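Visit to the Grametti Mill
December 20, 2022

We took the early bus to Grametti and were at the mill gate before it opened. Admission is free on open days, but you need a ticket for the dye house, and only 46 people are let in at a time. We got the second group.

The weaving shed came first. It holds 163 looms, most of them stopped for the day, with two left running so visitors could hear the noise. Ear plugs were handed out at the door. The guide said the Bindent line makes sheeting for hotels and that black cloth takes the longest to dye, up to nine hours in the vat.

The dye house was hot and smelled of vinegar. After that there was soup in the canteen and a shop selling seconds by the pound. I bought two towels and a length of Cendorura lining.

We stayed overnight at the Chin guesthouse, across the river. The room was small and clean, and breakfast was at seven. 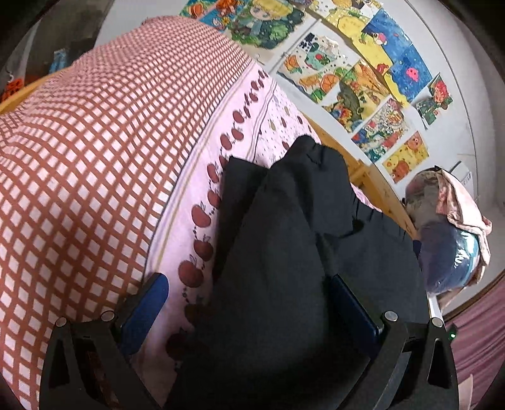 Black cloth on the bed.

The last bus back leaves from the mill side of the bridge, so allow ten minutes to walk over.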